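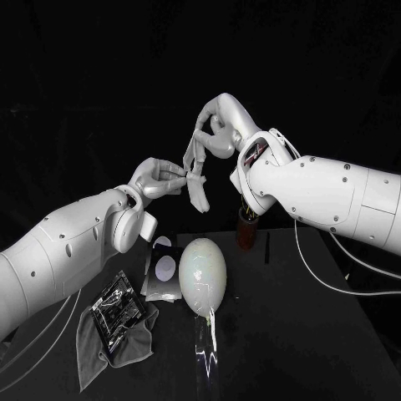
White balloon and ribbon on the dark table, clear stick or tube underneath.

Plain white on a dark table: notes for the Prudthorpe talk

Slide 1. Hello and settling in

Wait for the chairs to stop scraping. Say thank you for having me back, and that the tea at the last one was the best I've had at any hall between here and Bollis (it was, too).

Leave the first picture up while people find their glasses. The talk is on dressing a small table for a small do — a christening tea, a leaving lunch, somebody's birthday when they have said firmly that they don't want a fuss. I have 20 minutes and I always run over, so somebody please wave at me when there are 2 left.

Start with the balloon. It's a white one, more egg than ball, with a bit of a pearly shine to it. I like that shape and I think it comes from stopping a puff or two early. People tend to blow a balloon up until it squeaks, and then they wonder why it goes off like a gun in the middle of the speeches. Mention the Semple golden wedding, and let them laugh, but don't tell the whole story as it takes ten minutes by itself.

Slide 1, continued. Ribbon and stick

White ribbon with white balloon. Point out how it runs from the knot down over the clear stick or tube. I'm fond of the clear sort for this, as it more or less disappears once it's standing up, although it does catch the light, as you can see from the bright zigzag along it.

If you want to stand a balloon up on a stick at home, tie the ribbon on first and the stick afterwards. I did it the other way for years and spent a good deal of time on my knees looking for the end of the ribbon. Leave the tail long. You can always snip it, and a long tail hides a clumsy knot very kindly.

The cards on the left, leaning together, are a nice thing to talk over for a moment. White ovals on dark, so they pick up the balloon's shape and the colour of the table both at once. Ask the room what they'd write on theirs. At Bollis I had "Eat the ham first", and I have been saying it at home ever since.

Slide 2. Tissue, and the cup at the back

Hand round the tissue before clicking on. One sheet each, ordinary white, and ask everyone to scrunch it properly and then open it halfway. There will be a lot of rustling so don't try to talk over it. Then show the picture, where the white tissue has the same soft crumple, one corner pulled out to the side and a fold drooping below. On a dark table that droop looks lovely. Flat tissue just looks as though somebody has had a sneeze and put it down.

How to use it: tucked around the foot of a jar, laid loosely under a plate of biscuits, or twisted once in the middle for a bow that will last an afternoon. I reckon on 4 sheets for a card table and no more.

Then the cup. Dark brown, straight-sided, standing towards the far side with some little yellowish and greenish bits poking out of the top. You don't notice it straight away and I think that's rather what I like about it. My own version at home is an old cocoa tin with whatever the hedge has to offer in May. Put it well back, so that people can reach the sandwiches without getting a sleeve in it.
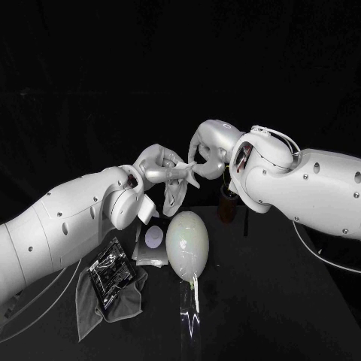
Slide 3. Doing it yourselves

Tables of four if the numbers allow. Each table gets a dark cloth, one white balloon, a length of ribbon, tissue and a cup. The Purnasov ribbon is the slippery one, so warn them to knot it twice.

Give them ten minutes and walk about. Don't rearrange anybody's table! I have been told off for that, quite rightly.

Things to ask as I go round: Where will the teapot go? Can you see the person opposite? What would you take off if you had to lose one thing?

Questions until the urn is ready. Remember to collect the scissors, and bring the spare balloons home in the blue bag.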